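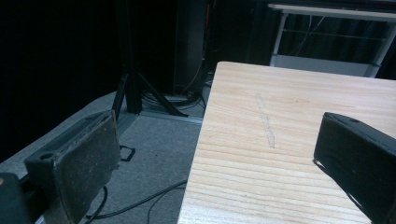 The two fingers of the gripper above a light-colored wooden board. The left finger shows its gray contact pad.

Building a Gripper by Hand: A Conversation with Nasrin Safavi

Members of the Sundmont Shared Workshop are invited each season to discuss a project in progress. For this installment, the Workshop spoke with Nasrin Safavi, who has been developing a hand-held, two-finger gripper at the Sundmont facility since June. The conversation took place on a Friday evening, after open bench hours.

Ms. Safavi joined the Workshop as an evening member following a career in instrument repair. Her project, which she has named Kasa, began as a replacement for an earlier tool that she had built at home and found too heavy to hold for long periods.

"The first one was made mostly of aluminum, and I was proud of it for two weeks," she said. "Then I tried to use it for a full hour. My wrist made the decision for me."

Kasa is the third complete version of the tool. The body and fingers are black plastic, and each finger has a small mounting hole near its top surface. Ms. Safavi uses these holes to attach trial parts, including guards, longer tips and a simple gauge for checking alignment. She said that the holes were added late and that she would now include them in any design from the first drawing.

"If a part cannot be changed in a minute or so, I stop changing it," she said. "I start telling myself it is good enough. With the holes where they are, I have run out of excuses."

Much of her recent work has concerned the contact pads. A pad must hold a smooth object without marking it, and it must keep doing so as its surface ages. Ms. Safavi has recorded 208 closing trials with the present pair and intends to continue with the same material until the grip begins to fail. She does not clean the pads between sessions.

"A new pad will pick up nearly anything," she said. "I am much more interested in an old one. The dust and the scuffs are part of the test, and if I wiped them away I would be measuring a different pad."

Asked about her choice of test surface, Ms. Safavi explained that she had tried several before settling on a pale board with a fine, straight grain. The lines of the grain help her judge whether the fingers are approaching an object squarely. The board has a faint grayish streak running across the grain, which she has decided to leave alone.

"I could sand it, but then I would have a smooth patch that was different from everything around it," she said. "I know where the mark is. I set the small parts down away from it."

The objects used in her trials are ordinary: wooden blocks, bottle caps, a folded cloth, and the hinge pins she kept from her years in repair. Thin, flat items remain the most difficult. The fingers must come down low enough to get under an edge, and the tips tend to touch the board before the pads meet. Ms. Safavi has reshaped the tips 8 times in response, by her own log, and considers the matter unsettled.

The closing mechanism has also been revised. An early design used a pair of small gears made by Lauritsen, a supplier familiar to many members. Ms. Safavi found the gears well made but wanted less play in the fingers than her own housing allowed. She replaced them with a linkage cut in the Workshop and assembled with help from other evening members.

"I had drawn the pivots too close together," she said. "Another member looked at the drawing for perhaps ten seconds and put a finger on the problem. At home I would have built it, and then built it again."

She was candid about the less satisfying parts of the work. Cable management has taken up more evenings than she had planned, and she described the routing inside the body as "a drawer that will not quite close." A spring ordered for the second version arrived in the wrong size and was used anyway. It remains in Kasa today, where Ms. Safavi concedes that it performs well.

Members have asked whether the design will be shared. Ms. Safavi said that she intends to place a set of drawings and a parts list in the Workshop library under the heading Cluva, the name she gives to all of her bench projects. The drawings will cover the fingers, the body and the linkage. The pads will be described in a separate sheet once the present trials are complete.

Her next task is a narrower pair of fingers for work in shallow trays. She has cut one of the two and is not yet content with the angle of its tip.

"It leans inward a little more than I drew it," she said. "I will make the other one the same way and see whether they agree with each other."

Members who wish to try the tool may speak with Ms. Safavi during evening bench hours. Requests for the drawings should be left at the front desk.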